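Ziria Table Light – Final Project Report
Agnes Ritchie
Intro to Product Design, Section 2
Submitted 11/22/21

What I wanted to make

I started Ziria in August with one picky little goal: a small thing you could put on a desk that would throw color onto whatever it was sitting on. My desk at home faces a wall and gets no sun to speak of, and I've always loved the way a glass bottle on a windowsill leaves a colored patch next to it. So my question for the semester was whether the surface under an object could be part of the design (my instructor, Professor Kazemi, made me write that sentence 11 times before she liked it).

Picking the surface

I went in sure that a wood top would look best. Warm, cozy, all that. I tried the oak bench in the Gruna studio first, then a gray felt mat, then a plain white top, and I asked 14 classmates to tell me which one they'd want at home. Wood lost badly! The grain swallowed the green and turned it kind of muddy, and the felt did almost nothing. Three people liked the felt anyway, mostly because it was soft. 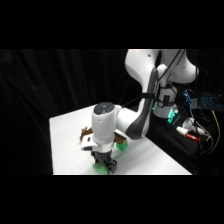 Color on white was the big lesson of the whole project for me. I had been treating the tabletop as background, and after the survey I went back and rewrote half my sketches. With a see-through light green piece on a bright white top, the green spreads out past the base and the table picks it up, so the object reads bigger than it is. The black curtain behind helps a lot too – there's nothing back there competing with a color that pale. I'd like to try a dark wall paint at home for the same reason, though my roommate has opinions.

Things I'd change

The shape still bugs me. I did 2 rounds of sketches and kept going back and forth between lumpy and smooth, and I ran out of time before I could test them side by side. Jullora, the other team at our table, went with a darker blue, and I wish we'd swapped surfaces for a day. I also never asked my classmates about size, only about the top, so that part of the survey is pretty thin.

Next semester I want to try amber and a very pale pink on the same white top, and maybe a glossy one.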